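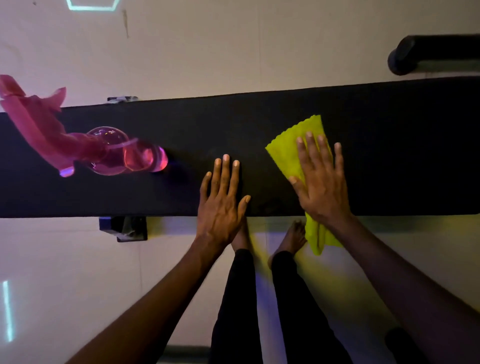 Hesterow is a small neighborhood gym with a big soft spot for beginners. We opened our doors in Clovmont with secondhand weights, a stack of mats and a handwritten class list taped to the window, and we're still in the same room today (the list is a bit neater now!). Most of our members had never joined a gym before they joined ours, and a lot of them told us the same thing on their first visit: they were worried about feeling out of place. So we put our energy into the things that make a room feel good to walk into. Good light, enough space to stretch out, and a black padded bench wiped down by hand with a yellow-green cloth, right out to the ends. We love a clean bench. We could talk about clean benches all afternoon.

What we do

We teach small-group strength, stretching and floor work for adults of every age. Classes run 30 minutes, and that includes the warm-up. People are often surprised by how much fits into half an hour when everything they need is already out and ready. Mornings lean toward strength, evenings lean toward stretching, and the middle of the day is open for anyone who wants to work through their own routine in peace.

Our starter program is called Zerkance, and it's the thing we're proudest of. It runs for 3 weeks and covers the basics: how to sit down and stand up from a bench with good form, how to press and pull without straining your neck, how to get down to the floor and back up again. That last one sounds simple, but it's the part people write to us about afterward! If you've been away from exercise for a long time, start there. If you haven't, you're still welcome, and you may find out you've been holding your breath through every set like the rest of us did.

The room

We have 2000 square feet, all on one level. You'll find the weights by the far wall, the benches in the middle and the open floor nearest the windows. There's a row of hooks for coats and bags, a shelf for shoes and a water fountain that got replaced last December after a long and noisy decline. The new one is wonderful. It's cold, it's quiet and it fills a tall bottle without splashing your sleeve.

Music is on during classes and off during open hours. We tried it the other way and went back within a week.

How we look after it

Cleaning is part of the day here, the same as teaching is. Before each class we go over the benches, the mats and the handles, and after each class everyone pitches in for their own spot. It takes a couple of minutes and it's become one of the friendliest parts of the visit, with people chatting over the benches and comparing sore legs.

We keep it simple: a spray bottle in one hand and a microfiber cloth in the other. Our cloths go in the wash every night, and we own 200 of them, so there's always a fresh one. A few habits we pass on to new members:

Spray lightly and wipe the whole length of the pad, including the rounded ends.

Do the seams too. Dust loves a seam.

Hang on to your cloth until you've done the edges, then drop it in the bin by the door.

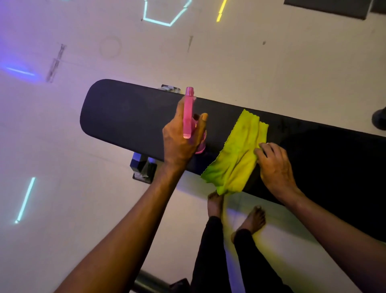 Mats and floor work

Our mats get more use than anything else in the building. We chose long black ones so that tall people can lie down without their heels on the tile, and we lay them out before the first class so you can come in and pick your place. Plenty of our members like to do floor work barefoot, and so do we. Wear grip socks if you prefer, or clean indoor shoes for the strength classes.

Mats get wiped on the floor, laid flat, and the tile next to them gets a pass with the cloth while we're down there. We used to hang them up to clean them, and the middle always got missed. Flat works much better.
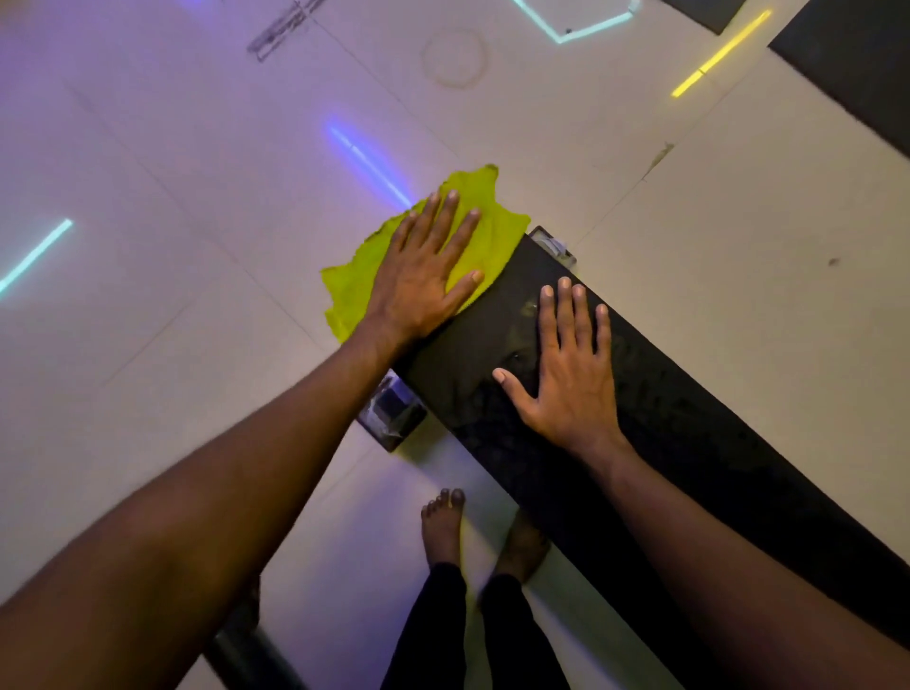 Hands down at mat level, cloth at the ready.

Our neighbors

We share a parking lot with Wan, the noodle shop next door, and after evening class you'll often see half the group heading over there together with their gym bags. Their soup has done more for our attendance than any poster we ever printed. Please leave the two spaces closest to their door for takeout customers.

Come and see us

Your first class is free, and you don't need to bring anything except water and clothes you can move in. Stop by during open hours if you'd like to look around first, try out a bench or ask about the next Zerkance start date. We'd be so happy to show you the place! The entrance is on the side of the building, through the blue door, and the bell sticks a little, so give it a good firm push.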